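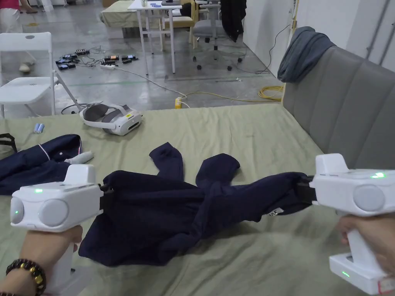 A dark navy garment over a sage-green sheet.

October
By Suryani Pangaribuan

Search this site Search Enter keyword

Haziq Lumbantobing has ironed for a living for 13 years, and he would like you to stop ironing your sheets.

"Who is checking?" he asks me, in the back of Hukero, his shop on the wrong side of the Flitirton bus depot. "Your guests? Are they measuring?"

This is a strange sales pitch from a man who charges for sheets by the pound. He does them anyway. Last year he pressed 3936 shirts, a number he knows from a ledger he keeps in pencil, and he is annoyed that he missed 4000. He blames a wet spring and linen.

"Linen is a fabric for people with staff," he says.

He learned the trade at a hotel in Ruvavholm, where the head of laundry, a Mrs. Ndlovu, would send back a whole rack over one bad collar. I ask if she was frightening. He thinks about it for a long time and tells me she retired.

On dark clothes he gets nearly serious. Turn them inside out, use a lower setting than you want to, and put a cloth in between. "Navy shows shine worst. Black people forgive. Navy looks like you sat on a bus for a year."

Did he ever scorch anything? A wedding shirt, once. It cost him about 500 dollars and a cousin.

His own shirt, I mention, is creased down one side.

"I'm off at four," he says, and goes back to somebody's pillowcases.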